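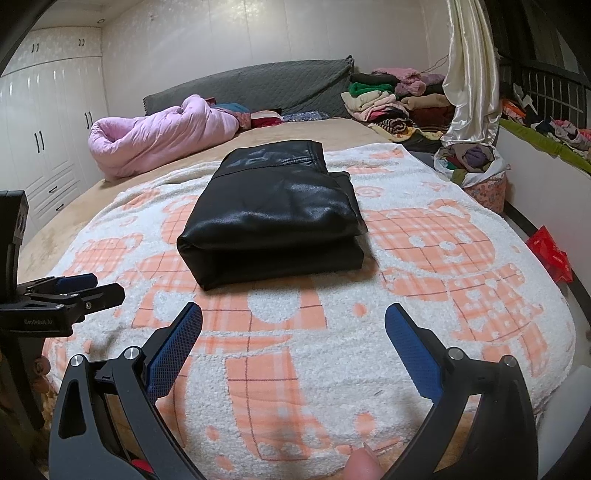

Figure 6.1 A folded black leather garment on a bear-print blanket, with the rest of the clothes heaped by the headboard.

Chapter 6
Folding the awkward things

I used to fold everything the same way. In half, in half again, on to the pile. It works well enough for T-shirts, and for a long time I thought that was all there was to it. Then I took a job in the back room at Nalero, a second-hand clothes shop with very deep shelves and very little floor, and in my first October there I had 438 pieces of winter stock to get folded and put away. The T-shirts were done by lunch. The leather, the satin and the fuzzy jumpers took me the rest of the week, and I had to do a good many of them again!

So this chapter is about the awkward things. In Chapter 5 we stuck to cotton, which is forgiving stuff. It lies flat, it grips itself a little, and if you get a sleeve wrong you can shake it out and start over. Leather won't let you do that. It has a mind to spring open, it slides off whatever you stack it on, and a sharp crease left in for a season may well be there for good. When you look at Figure 6.1, look at the front of the bundle first. The folded edge is rounded, and that's the kind of edge I want you to aim for. Then look at the right side, where a smaller flap is sticking out. We'll come back to flaps in section 6.2, as they are the bit most of my students ask me about.

Why fold on a bed at all? I get asked this every year. A table is firmer and easier on your back, I know, and if you have a big one then please use it. But most people sort their clothes at home in the bedroom, with the heaps right there beside them, and I'd like you to practise where you'll really be doing it. A fluffy blanket is quite a good surface for leather, too – it stops the piece skating about while you tuck the ends in. Smooth sheets are the worst. I once chased a biker jacket halfway down a mattress.

Before you go further, have a go at sorting. Take everything out and make heaps by how the cloth behaves (never mind the colour, and never mind whose it is). I use these:

Flat and easy: cotton tops, pillowcases, thin trousers
Thick and springy: knitted jumpers, fleece, quilts
Slippery: satin, silk, linings
Stiff: leather, heavy denim, waxed coats

Your heaps will lean and fall into each other. Mine do. A basket helps with the small bits, so they don't keep wandering back into the jumpers.

When I tried these heaps out with the evening class at Plurirmont, we had 106 garments between us and argued over only a handful, mostly the lined skirts. Put those with the slippery things if you can't decide.

Words you'll meet in this chapter

Bundle: a garment folded on all sides so that it holds together when lifted
Flap: any end left outside the bundle, on purpose or not
Soft edge: a fold with some roundness left in it
Set crease: a line that stays after the garment is opened

6.1 Leather, starting with trousers

Lay the trousers face down with the waistband to your left. Smooth them with the flat of your hand, working from the waist to the hems, and bring one leg over the other so the outside seams meet. Don't press. If you're used to cotton you'll want to run your thumb along the edge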